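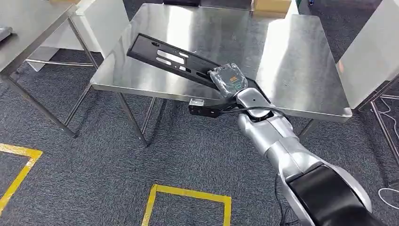 Re: [cell-users] Plate dropped during transfer, no fault raised

From: Imke Oltmanns
To: cell-users
Monday, 4:40 pm

Callum Rutherford wrote:

> We had a drop on the transfer cell last night. The arm had picked a
> slotted plate and was carrying it over the steel table when the plate
> came out of the fingers and went onto the carpet on the left side.
> The arm did not stop. It finished the move, opened the gripper over
> the set-down point and went back for the next one. No fault on the
> pendant and nothing in the alarm list. I hit the stop myself.
>
> Otis was outside the tape and was not hurt. The plate has a bent lip
> at one end. I have put it aside with a tag on it.
>
> Two questions. Should the gripper have noticed that the part was gone?
> And has anybody else seen this with the Hernier fingers, or is it only
> ours?
>
> Callum

Callum,

Yes, it should have noticed. I spent today on it with Otis and we know why it didn't. We know less about why the plate slipped.

First, the missing fault. The gripper reports "part held" when the fingers stop before they reach the fully closed position. The program reads that signal once, right after the pick, and then does not look at it again until the set-down. If the part leaves in between, the signal changes and nothing reads it. At the set-down the program only checks that the fingers opened, and they did.

There used to be a monitor running in the background that watched the signal for the whole move. I found it in the backup from March, and it is missing from the program we run now. It looks like it went when we moved to the Farquharson plates and copied the routine over from the short part. The short part never had it, as that move is only a few inches. I should have caught that in review and I didn't.

I have put the monitor back. If "part held" goes away for longer than 500 milliseconds while the arm is carrying, the arm makes a controlled stop and the pendant shows message 268. It will not restart from the pendant until someone has acknowledged it at the cell. We tested it at reduced speed by picking nothing, by pulling a scrap plate out of the fingers with a strap, and by unplugging the gripper cable. All of them stopped the arm. The cable test also raised the communication fault, as expected.

Please note that this does not keep a plate from falling. It only stops the arm afterward.

Second, the slip itself. The plate is held at one end and the rest of it sticks out over the table, so all the weight is hanging off the fingers. Any quick turn of the wrist levers against the grip. The log has the wrist turning at full speed in the middle of the transfer, and going by the time you gave, that is where it let go. Add to that:

The pads are worn. The lower one has a smooth patch where the lip of the plate sits. I could catch a fingernail on the edge of it.

The plates came in with more oil on them than the earlier lot. Müzeyyen wiped one down and the rag was black.

The grip force was set for the short part. Again, copied over.

I can't say which of these did it. Otis ran the old settings at low speed with the worn pads and an oily plate and could not get it to drop. At full speed we did not try, and I don't want anyone to try.

Changes as of this afternoon:

1. Wrist speed is limited while a plate is in the gripper. The cycle is longer by 3 seconds. Nadine has agreed to that.

2. New pads on both fingers. The old ones are in a bag on my desk if Romard wants them back.

3. Grip force raised to the value in the drawing for this plate. Check the lip for marks on the first few parts of each shift. It is black and they may show.

4. Plates get wiped at both ends before they go in.

5. Pad inspection goes on the weekly sheet. It wasn't on any sheet before.

Still open: the black cable at the wrist. It loops up over the joint and curves back along the arm, and I don't like how much of it is free. I found no break in it and the signal was steady when I moved it by hand, so I don't think it had a part in this. I would still like it clipped down before we go back to normal speed. Otis has ordered clips.

Also open is the floor tape. It was put down for placing equipment and it was never meant to show how far a plate can travel. People have been using it as a safe line, me included. Your plate landed on the near side of it by a hand's width. Until Nadine and I have redone the risk assessment, stay behind the cabinet line when the arm is in automatic, and don't go by the yellow.

On your other question, I called the site at Romau. They run the same Hernier fingers on a different plate and have had one drop that they know of. Their monitor caught it. They change the pads on a schedule and do not wait for them to look worn. I have asked for the interval and will post it to the list when I get it.

If you run a copy of our transfer routine in another cell, search it for the monitor call before you start your next shift. If it isn't there, stop and write to me. I can send the block, and it takes a few minutes to put in.

Callum, please keep the bent plate. I want to measure where the finger marks are.

Imke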